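**8 Nov 2018 – for immediate release**

G'day all. I'm the bloke who runs Vallis Pro Wrestling, and I've got some news I've been busting to share. Our February show is locked in, it's called Sterard Rumble, and the main event is a steel cage match for the Vallis Heavyweight Championship!

Ebenezer Mahama defends against Arash Mahmoudi. If you were at our last show you'll know why. Arash had the champ beaten clean in the middle of the ring, the ref was down, and by the time a second ref came sprinting out Ebenezer had his boots on the ropes and a fistful of tights. I've watched it back more times than I should admit (my favourite bit is the kid in the front row yelling at the ref) and I still reckon it was daylight robbery. So – a cage. No ropes to run to, no mates at ringside.
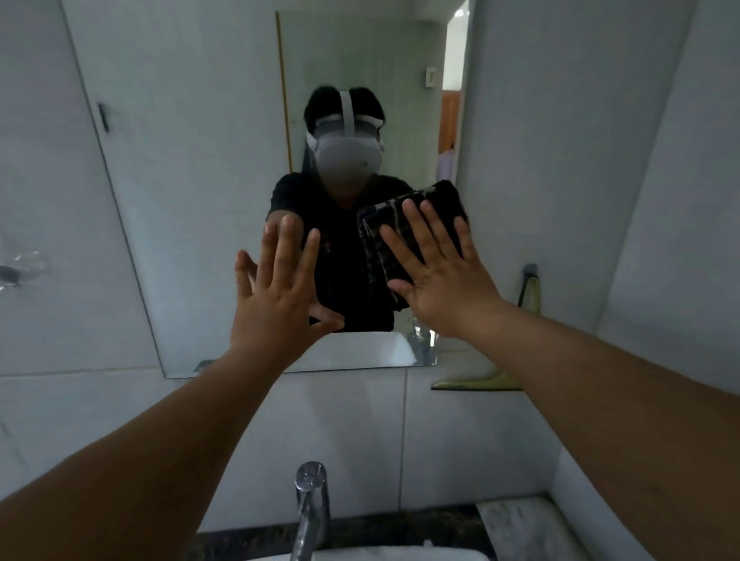

## What's on the card

There are 9 matches all up. The tag titles are on the line in a ladder match, the women's division gets a four-way with the winner going straight to a title shot, and we're bringing back the over-the-top battle royal that opened our very first show. I won't name everyone in it, partly for the surprise and partly as I'm still ringing people.

We drew 1339 to the last one, a club record, and I was rapt. For this show we've moved across to the Parsa Centre, which holds 2127 with the ring in the middle. Of those, 571 are floor seats, and they'll go first. They always do. Bleachers are cheaper, and the view of the cage is better from up there anyway.

Arash has been training like a man possessed. He's added a moonsault to the bag, and he's told me he's willing to do it off the top of the cage. I've asked him to think about it. He says he has.

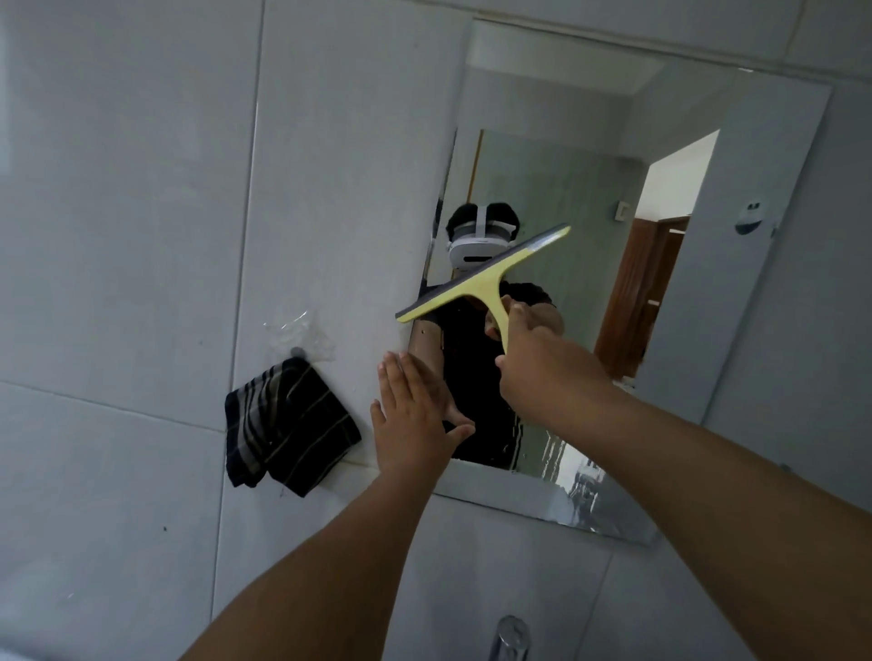
Ebenezer Mahama told me he isn't losing any sleep over it, that he's held the belt this long without anybody's permission, and that Arash can jump off whatever he likes as long as he's ready to land on the mat by himself.

## Tickets

They're on sale now through Sendico, online or over the phone. Kids get in half price with an adult. Doors open an hour before the first bell, and the merch table will have the new shirts in every colour we could get.

Media after passes or a chat with either wrestler, just reply to this email and I'll sort you out.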